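Clesta Viewpoint
The Case for Ordinary Recordings
By Desmond Okafor
2021-11-26

Organizations that train robots to handle objects have become skilled at reporting how much they collect. Far less is said about what the recordings contain. It is the position of this essay that the second matter deserves the greater share of attention, and that the habits now forming around data collection will be difficult to correct once they are built into budgets and contracts.

Clesta began its shelf-handling work in May under the project name Grulla. The original plan called for 700 recordings of a single task: lifting a black molded tray and placing it on a yellow shelf. The plan was easy to cost and easy to supervise. Every tray would start from the same spot, every lift would follow the same path, and any recording with a hesitation or a second attempt would be discarded.

We completed 667 recordings under those rules before the plan was revised. The model trained on them did well when the starting position was exactly right. When the starting position was moved by the width of a hand, it did poorly. The operators had performed the task as instructed, and the fault lay with the instructions.
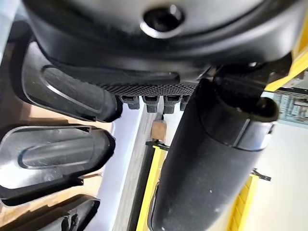 A learning system has no view of the task apart from the examples it receives. If every example shows a clean approach from one side, the system has been told, in effect, that no other approach exists. A recording in which the first grasp is poor and the operator recovers is worth keeping, provided that the recovery is sound and the record is labeled as such. Under our earlier rules, such material was removed at the end of each session, and no record was kept of why.

There is a serious argument on the other side. Colleagues at Stultow, whose judgment I respect, hold that mixed demonstrations teach mixed behavior. An operator who fumbles and recovers may also teach the fumble. Their preference is for strict uniformity at first, with variety added by degrees. I accept that careless variety is harmful. A set of examples in which each operator follows a private method, with no shared rule on where to grip or when to release, will confuse any model and most reviewers.

The variety I would defend is planned. Starting positions should be drawn up before the session and changed between recordings. The order in which trays are handled should change as well. Operators should agree on the method of gripping and should be free in nearly everything else, including pace. Lighting deserves the same treatment - a model trained only under one set of lamps has learned those lamps along with the task.
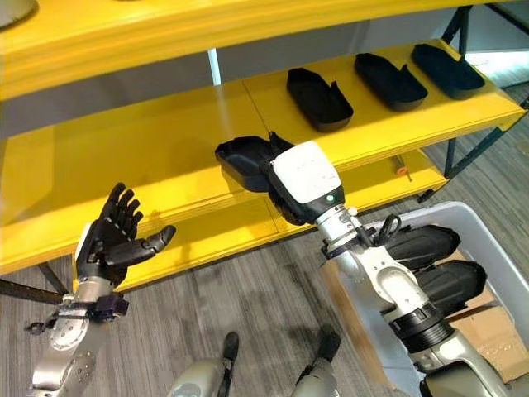
The revised Grulla plan calls for 787 recordings, a modest increase over the first. The larger change is in the time allowed for each. Resetting the shelf to a new arrangement takes longer than returning everything to its mark, and the person who does it must be paid for that time. Too many collection budgets treat the reset as an idle interval. It is the point at which the content of the next example is decided, and it should be funded accordingly.

Operators should also have a formal voice in what is kept. At present, most reviewing is done by staff who were absent when the recording was made. An operator can state that a grip felt uncertain or that the view of the tray was blocked by the arm itself. A short written note, entered at the time, preserves that knowledge. We now ask for one after every 30 recordings, and I would support asking more often.

Funders have a part in this as well. The Sun program, under which Grulla is supported, asked in its first year for a monthly total and nothing else. Its current form requests a list of the conditions covered and those not yet attempted. The second list is uncomfortable to write. I would nevertheless urge other programs to require it, and to read it before they read the total.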